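# About Zornalano

Zornalano is a small cookery school for people who are learning to live on their own. It was started by Sheyla Quintero, who had taught evening classes for 30 years and wished to have a kitchen of the same size as her students have at home. Haf Price joined her in September of the second year and takes care of the bookings and the shopping.

## What we teach

We teach simple meals for one or two persons, how to keep a worktop in order, and how to use a microwave well. Many students arrive with the idea that it is only for warming up soup. In our course they learn to cook rice, fish and vegetables in it, and also to clean it properly afterwards.

Each group has up to two students per teacher – we prefer it so, and we will not make the groups bigger. Lessons are of two hours. You do not need to bring anything except an apron.

## Our kitchen

The kitchen is in the Castaño building, on the ground floor. We chose a speckled worktop because crumbs are easy to wipe from it, though Haf says they are also easy to miss. At the end of every lesson the students wipe the surface from the wall towards the front, and the microwave inside and outside.

The microwave and the worktop:

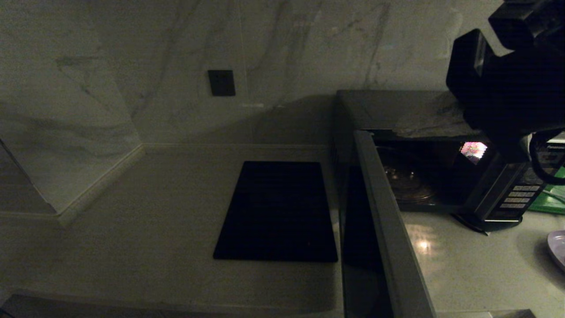
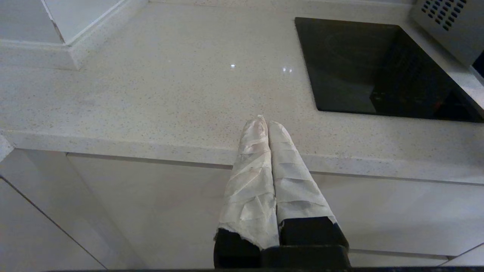
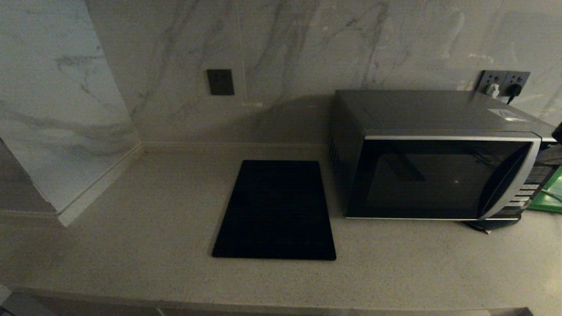
## How to visit us

Please write to Haf before you come, as the door is closed during lessons. The new timetable begins on July 10, 2026. Our beginners' course is called Prirkel and the second one is Brullby – you may take them in any order.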